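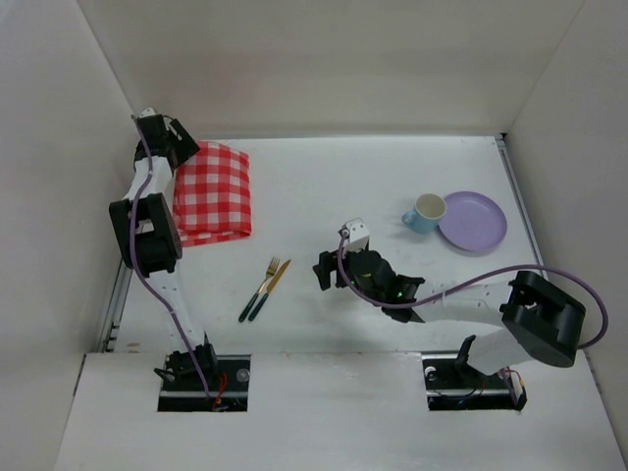

The Cumley Public Library has completed its review of borrowing rules. The changes are set out in this thread for cardholders, school staff and anyone who is thinking of applying for a card. (1/15)

Overdue charges on books, magazines and audiobooks have ended at both branches, Arriaga Street and Bronska Road. The change covers adult, teen and children's cards. It took effect on 06/02/2024 and applies to items already out on loan at that time. (2/15)

Charges that were on an account before the change have been cleared. Cardholders do not need to call, write or visit to have this done. In all, 3,710 accounts carried a balance, many of them unused for a long time. If your card was blocked only because of late charges, it is open again. (3/15)

Charges for lost or badly damaged items remain. An item is treated as lost when it is 87 days past its due date. At that point the account is billed for the price the library paid, and borrowing is paused. If the item comes back in usable condition, the bill is removed in full. (4/15)

We are often asked what counts as usable. Pencil marks, a worn cover or a loose page will not lead to a bill. Mold, missing pages, or a disc that no longer plays will. Please do not repair books at home with household tape. Bring them to the desk and tell us what is wrong. (5/15)

The standard loan period is unchanged for most items. New releases with a waiting list are lent for 15 days and cannot be renewed while another reader is waiting. All other books renew by themselves, up to 2 times, and the new due date is sent by email or by letter. (6/15)

Several residents wrote to say that letters reached them after the due date had passed. They were right. Notices were being printed in one batch and held for the next mail pickup, which in some cases meant a delay of several days. Notices are now sent out every working day. (7/15)

From Liliana De Luca, Head of Lending Services: "A late book is an inconvenience to the next reader, and we still ask people to be prompt. What we saw at the desk, however, was families who stopped coming in over a small sum. We would prefer to have the book back and the family with it." (8/15)

Holds: you may now choose either branch for pickup regardless of where your card was issued. Items travel between branches by van. A hold placed at Arriaga Street on a book shelved at Bronska Road will normally be ready on the second working day — longer if the book is in the basement store. (9/15)

Please note that the shelf for holds at Bronska Road has moved. It is now to the left of the main desk, past the newspapers. Holds are filed under the last four digits of the card number and no longer under the reader's name. This was requested by readers who did not wish their reading to be on public view. (10/15)

School and class cards follow separate rules. Teachers may keep sets for a full term. The person who signed for the card remains responsible for the set, including when it has been passed to another classroom. Schools with older cards in the name of a former staff member should ask us for a transfer form. (11/15)

The Drenico Collection of local maps and letters is not part of these changes. It does not circulate. Items may be read in the upstairs room at Arriaga Street by appointment, with clean hands and pencil only. Copies can be ordered at the desk, although some of the larger maps cannot be laid flat and so cannot be copied. (12/15)

On the subject of the collection, Borghild Boström, Local History Librarian, asks that readers looking for property lines begin with the printed index. The index has been corrected for the streets north of the old mill race, where two sheets had been listed under each other's numbers. Earlier photocopies of the index should be thrown away. (13/15)

Answers to some questions received so far. Does this apply to museum passes? No, passes are still due back by closing time on the date printed on them. Will paid fines be refunded? No, payments already made will not be returned. Can I still pay an old charge if I wish to? There is no longer a charge to pay, but donations to the book fund are accepted at either desk.

Do I need a new card? No. Cards in all three designs remain valid, including the green paper ones, though these wear out quickly and can be replaced free of charge. May I return a book to the branch I did not borrow it from? Yes, and also to the drop box behind Bronska Road, which is emptied each morning. Please do not leave donated books in the drop box. (14/15)

The full text of the borrowing rules is available in print at both desks, with a large-type copy on request. The rules will be looked at again in August, and written comments are welcome before then. They may be handed in at either branch or mailed to Lending Services, Cumley Public Library, Arriaga Street. (15/15)

Added after posting: a reader has asked whether the pause on borrowing for lost items also stops the use of the public computers. It does not. Computer use, study rooms and events are open to every cardholder, whatever the state of the account. The printed rules were unclear on this, and the wording in section four is being changed.

A second correction, to the post on loans. Large-type books are never treated as new releases, even when there is a waiting list. They keep the standard loan period. Readers who were given a shorter date in error may ask at the desk to have it changed, or call the branch where they picked up the book.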